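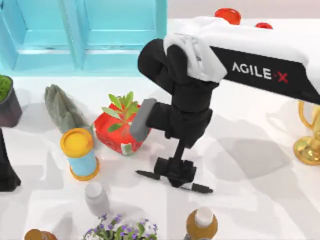
Threads > Moving and Housing > Saved threads

Feb 15, 2024

Moved from Gundby to Mivadley last August. A few people asked how the deposit thing ended, so I'm putting it all in one thread.

The apartment was a one-bedroom on the second floor, rented through Madigan. Deposit was $2,000. I lived there four years and paid on time every month.

My lease said the deposit or an itemized list would come after move-out, by mail, to the forwarding address I gave them in writing. Read that part of your own lease before you do anything else. Mine was on page nine, under "Surrender of Premises."

The list came first. They kept $297 for carpet cleaning, $70 for a missing mailbox key and the rest of a long column under "general repainting." The check in the envelope was for less than half of what I paid in.

The mailbox key was fair. I found it in a coat pocket in October. I never disputed that one and I think it helped that I didn't.

The carpet was not fair. I had it cleaned the week I left and had the receipt. I sent them a copy and they took the charge off in two days – no apology, just a new total.

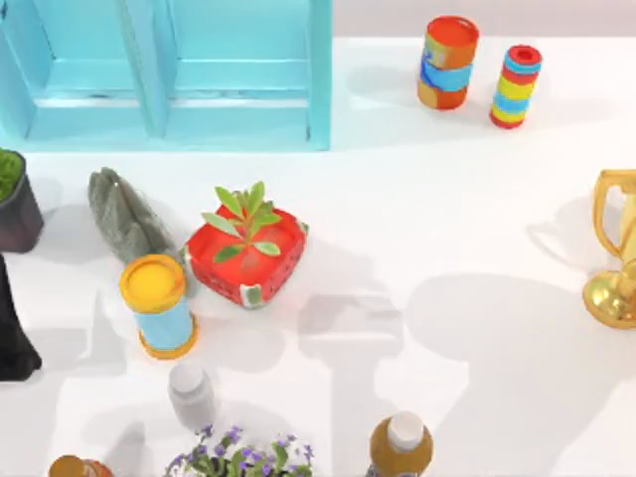 Paint was the long one. They wanted me to pay for the whole place, ceilings included. I had hung a few things in the living room and filled the holes. The bedroom and hall I never touched.

I wrote a letter. Paper, certified mail, one page. I listed each charge, said which ones I agreed with, and asked for the date each room was last painted before I moved in.

They didn't answer the question about dates. They called instead and offered to split it. I said I'd like that in writing, along with the dates. Then nothing for three weeks.

Second letter was shorter. It said I would file in small claims if I didn't hear back by a certain day. I had already picked up the form from the county clerk. It's four pages and most of it is your address.

The check came before the deadline. They dropped all the paint except one wall in the living room, and I let that go. I could have argued it. I was tired of it by then.

Things I would do again: walk through with the manager and get a signed copy of the sheet. Keep every receipt in one envelope. Stay off the phone.

Things I would do differently: I gave my forwarding address by email and they said they never got it. Put it on paper and hand it over with the keys.

New place is through Ridora. So far fine. The move-in sheet was blank when they gave it to me, and I filled both sides before I unpacked – the chip in the tub, the sticky closet door, all of it. They signed it.

Comments

kettle_and_toast: Same company kept my whole deposit over blinds. I wish I had written to them.

northside renter: Does the signed sheet have to be the original or is a copy okay?

pmw44: They took my copy. Check your state though.

Contact | © 2024 | Back to top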